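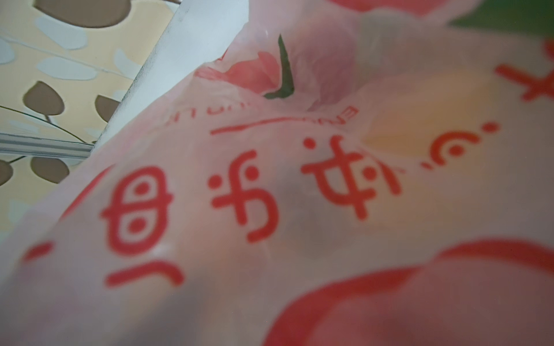
Pink bag with red lettering.

About Tralby Breathing and Heart Support

Tralby is a small non-profit centre for people who live with a heart or lung condition, and for the family members who look after them. We are located in Dudmont, on the ground floor of the former Baudry school. We are not a clinic and we do not replace your doctor. We offer exercise, information and company after the hospital has sent you home.

How we began

Our founder, Anatole Texier, had a heart valve replaced when he was still working as a bus mechanic. The operation went well, but the months after it were difficult for him. He was afraid to climb the stairs, he was afraid to sleep on his left side, and he did not want to telephone the cardiology department for each small question. In the waiting room he met Margaux Guillot, a physiotherapist, and together they started a walking group with 7 persons. They met each morning at 10 o'clock by the river, also in winter.

In the first year the group grew quickly, and it became clear that many people needed a place indoors. The school gave us one classroom. Today we use 3 rooms and we receive more than 200 members in a year.

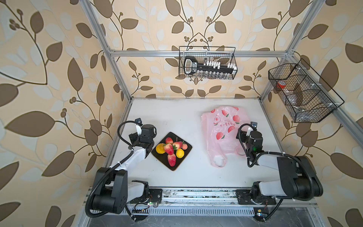
Leaf-pattern wallpaper and a black wire basket.

What we do

Our exercise classes are given by Margaux and by Sylvain Caron, who is a kinesiologist. Every new member has first a conversation with one of them, and we ask for a letter from your doctor before you begin. The classes are done sitting or standing, as you prefer. Oxygen users are welcome, please bring your own portable supply.

Analyn Panganiban is a retired cardiac nurse. She leads the information afternoons, where we speak about medicines, salt, sleep, travel and how to prepare the questions for your next appointment. She also keeps the telephone line in the mornings. It is not for emergencies. If you have chest pain or you cannot catch your breath, call the emergency number immediately.

The caregivers' group is led by Benoît Chevalier, whose wife was a member for many years. Patients do not attend this one, so everybody can speak freely.

Money and membership

The yearly fee is 30 dollars, and if this is too much for you, please tell us and we will find a solution. Last year our members walked 969 kilometres in our sponsored walk, the Jatar Walk, and this paid for the new exercise bicycles. The next one will be in March.

You may visit us on any class morning without an appointment. The entrance is at the side of the building, with a ramp, and the bell is on the right.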